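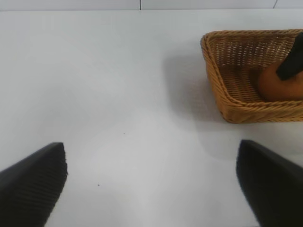
The Great Fruit Basket Reckoning

January 4, 2025

The basket came from a shop called Vunine, marked down to 30 dollars sometime in December, when a person will buy any container at all if it promises a tidier new year. We brought it home with one plan, to keep fruit in it, and have been arguing about the plan ever since.

My side holds that fruit belongs in the basket. The other side of the household holds that fruit belongs wherever a hand last let go of it. A few notes from the white table, then, for those of you who asked how the kitchen was coming along.

The weave. Tight along the bottom, open up the sides, so the light gets through in little rows. Very pretty. Also very good at holding crumbs, as I learned with a toothpick and most of an evening.

The rim. Thick, braided, and the reason I paid for this one and left the plain Herkon bowl on its shelf. I have no regrets, apart from the 30 dollars.

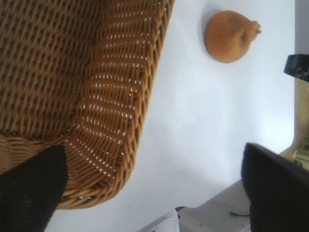
Fruit on the table with a basket right beside it is a thing I have stopped commenting on out loud. I comment on it in this gallery, which gets 60 visitors in a good month, most of them related to me.

The table. Smooth, white and plain, picked to make the room look bigger. It shows everything. The old one from Correia hid a decade of coffee, and I miss it more than I let on.

Next up: the spice drawer, if I can get it open.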